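Print this article | E-mail this article
Reading time: 13 minutes

4. The bedside corner

4.1 Why we chose such a small place

When people ask us whether a machine can tidy a bedroom yet, they nearly always have the big jobs in mind, such as making the bed or folding the laundry. We had the same picture in our heads when the Enico study began, and it took us most of a winter to come around to the view that the hard part of a bedroom is the two or three square feet beside the pillow.
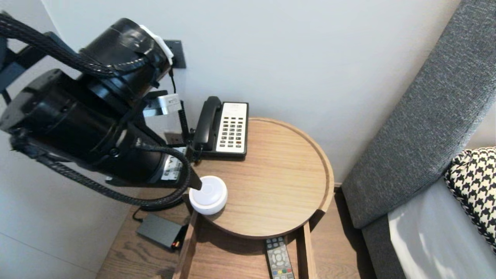
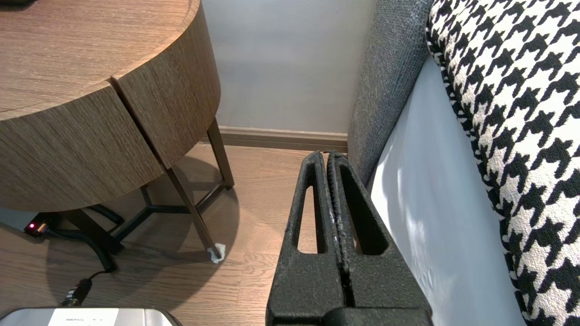
Figure 2. The arm at the bedside table, and the gripper fingers low down between the table and the bed.

Our own interest is in what we call reach cost, meaning the share of a chore that goes into getting the hand to the right place, before anything has been picked up, wiped or straightened. In an open kitchen this share is small, and most of the papers we have read treat it as a nuisance to be engineered away. Beside a bed it takes over the whole job. A person who drops something down there simply leans over the mattress and feels for it with their fingertips, hardly looking, and if the back of the hand brushes the sheet on the way down it makes no difference to anyone. The gripper has to share that same strip of floor with the table legs on one side and the white fabric and gray upholstery on the other, and with a coiled cable lying on the boards, which to a planner is neither an obstacle nor clear ground. We asked for 18 placements on the tabletop and 18 retrievals from the floor, and we scored the two sets separately for this reason.

The tabletop set went well enough that we would be comfortable calling it a solved chore, at least for a patient household. The arm was slow, but it set things down where it was told to, and the raised lip of the table turned out to be less trouble than we had feared. Only 2 placements had to be repeated. The floor set was another matter, and we would like to be fair to the machine here, as the Nincombe planner was written for shelves and benches and was never promised to us as anything else. It finished 13 of its retrievals. In each of the others it stopped short, waited, and asked for help, and we came to be rather fond of it for asking.

4.2 Soft things and thin things

Bedding and cables deserve a few words of their own. The planner lets us mark a surface as something that may be touched or something that may not, and a hanging sheet sits awkwardly between the two. When we marked the bedding as forbidden, the arm gave up early on anything close to the bed. When we allowed contact, it went in more boldly, but it then treated the headboard with the same confidence, and we had to draw the boundary between them by hand. The Tedesco method of graded contact would probably help, and we mean to try it once we have it running at a sensible speed.

Cables we handled badly, and we may as well say so. Our map kept them as flat marks on the floor, so a coil standing a little way up from the boards was recorded as though it were painted on.

4.3 What we would tell a householder

A machine of this kind can put a book back on a nightstand today – slowly, and with someone in the house to answer when it asks for help. We would not yet send it after a dropped pill or an earring. The Garnov trials, described in Section 5, repeat the floor set with the table moved farther from the bed.

Contact: the corresponding author, Enico study | Copyright the authors, all rights reserved | Back to top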